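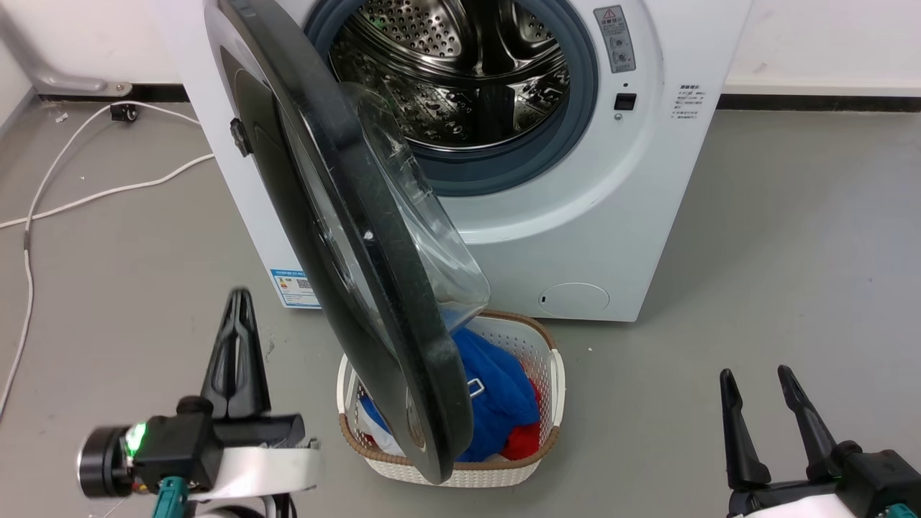 Lungile Du Plessis
Laundry and Household Notes, Clenenlow Residents' Newsletter

Many neighbours have asked me about the smell that comes from a front-loading washer, so this month I write a little about it. I have lived with such machines for many years, in two countries, and the smell was the same in both.

In most cases it starts in the rubber gasket, the thick ring between the door and the drum. Pull the fold gently toward you and look inside. I have found there hair, a coin and once a whole baby sock, grey as a mouse. Wipe the fold with a cloth and warm water with a drop of dish soap, then wipe again with a dry cloth. Please do not use a knife or anything sharp.

After the last load of the day, leave the door wide open. If you have small children or a cat, look in the drum before you close it again.

The second place is the filter, behind the small round cover at the bottom of the front. Turn off the machine and put a flat tray and an old towel on the floor before you open it, for some water will come. I do mine every 2 months. Vimala Subramaniam from the upper floor does hers once a year and has no complaints, so maybe I am too strict.

About the basket: I prefer one with holes in the sides. Damp towels should not wait in it overnight, whatever the basket is made of. Before you load, close zippers and fasten any straps with a buckle or ring, or put these pieces in a mesh bag.

If your label or instructions are in a language you do not read, bring me a clear photo on Sat 18 October, in the common room. Bram Geerts will also be there and he is good with translation. Next time I will write about colour stains and white shirts.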